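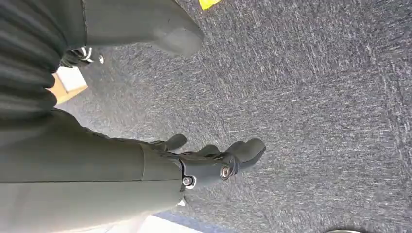
The first trailer for Tirnska: The Long Orbit landed overnight and I have watched it more times than I should admit to. If you've been reading this blog since the first film, you know I've been hanging out for this sequel for years, and I'm so happy to report that it looks fantastic!

Quick catch-up for anyone new. Tirnska was the little science fiction film set aboard a salvage ship of the same name, with a crew of seven who find a colony that stopped answering calls. It ran 129 minutes and hardly anyone saw it at the cinema. I saw it on a wet night with four other people in the room, and I walked out and bought a ticket for the next session. It found its audience later, once it hit streaming, and the fan forums have been busy ever since with maps and timelines and some very heated arguments about the ending.

So, the sequel. The trailer opens on Irley, the frozen moon the first film only mentioned in passing (it's the place the ship's cook says she'll never go back to, remember?). There's a long shot of the landing field with all the lights coming on one at a time, and then the music starts, and it's the old theme played very slowly on what sounds like a cello. I got goosebumps. I'm not even a music person.

After that we get our first proper look at the Inasari. In the first film they were only ever a voice on the radio, and half the fun was guessing what they were. A lot of fans had them down as aliens. I was always on the side of lost settlers, people who had been out there so long that they'd changed the way they talked and dressed, and I'm feeling pretty good about that theory now! There's a shot of a whole row of them in grey hooded suits, and one lowers the hood, and the trailer cuts away just before you see the face. Cruel, but well played.

The studio, Simanjuntak Pictures, says the shoot went for 63 days, mostly on built sets with a few weeks outside in the snow. I love that they're still building things. The corridors in the first one had scuffs and dents and bad paint, and you believed people had lived in there for years. From what I can see in the trailer the galley is back, with the same crooked shelf and the same dreadful orange curtains. Whoever kept those curtains in storage deserves a raise.

A few other things I noticed while going through it slowly with a cup of tea:

The ship has a new patch on its left side, where the hull was torn open at the end of the first film. It's a different colour from the rest and looks as if it was done in a hurry.

The number 46 turns up twice, once on a cargo door and once on the sleeve of a coat. That was the number of the colony. I don't know what it means for the story and I'm going to be thinking about it all week.

The captain's chair is empty in every shot. Every single one. I've checked.

That last one has me worried. The captain's fate was left open last time, and the cast list on the official page doesn't say who is playing what. My guess is that the pilot has taken over and that we'll spend the first half of the film finding out why. I'd be happy with that, as the pilot had all the best lines anyway, and the scene with the broken air filter is still my favourite in the whole thing.

My one small grumble is the title. The Long Orbit is fine, but the working title was just Irley, and I liked how plain that was. It also would have been easier to fit on a mug. (Yes, there are already mugs. Yes, I've ordered one.)

It opens next March, which feels like a very long way off. In the meantime I'm planning a rewatch of the first film here on the blog, one chapter at a time, with a post for each, and I'd love some company. You'll need the extended cut, because the theatrical version is missing the whole dinner scene and I've got plenty to say about the dinner scene. I'll start with the distress call and the argument in the airlock.

If you spotted anything in the trailer that I've missed, pop it in the comments, especially if you can read the writing on the wall behind the pilot. I've tried it at full brightness and all I can make out is the letter T.

Posted 7 Jul 2019
Filed under: Films, Science fiction, Trailers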